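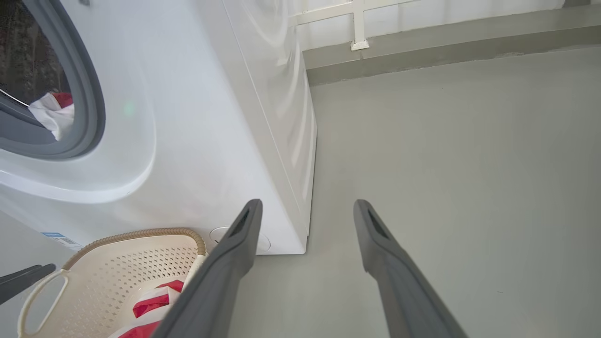
Washing Reds and Whites Together Without Ending Up in Pink

My mother would never have put a red shirt in with the whites, and for years I didn't either. But we are a small household now, and waiting for a full load of each color means somebody is always out of socks, so I've worked out a way of mixing them that has kept my whites white (well, as white as they ever were!).

1. Test the red first. Dampen a hidden spot, the inside of a hem is good, and press it with a white paper towel. If any color comes off on the towel, that piece gets washed alone, and I'd test it again after 3 or 4 washes.

2. Empty the basket beside the machine and look through everything. Check pockets, close zippers, and turn printed shirts inside out. My neighbor Nadja Thaler swears by doing this the night before, and I do think she's calmer in the mornings than I am.

3. Load one piece at a time, shaking each one open as you go. Clothes that go in as a ball tend to stay in a ball, and a damp red sleeve wrapped tight around a white one is asking for trouble. Leave a hand's width of space at the top of the drum. 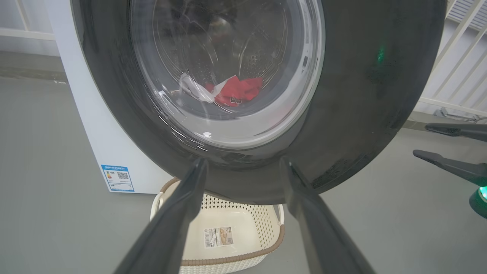
Can I leave the clothes in the drum until I have a full load?
Dry ones, sure, for a day or so, with the door left open a crack. Anything damp should hang over the side of a tub or on a rack first, especially if there's a red in there.

4. Run your eye around the rubber seal before you shut the door. Small socks love to hide in the fold, and a baby sock can sit there for weeks.

5. Wash cold. I use 20 degrees Celsius on our machine, or plain "cold" if yours doesn't give numbers, with a detergent meant for colors and no bleach at all.

6. Take everything out as soon as the cycle ends, and hang the red pieces away from the white ones. If you do find a pink patch, keep that piece out of the dryer and wash it again right away, on its own, before the color has a chance to set. I saved a pillowcase that way in May.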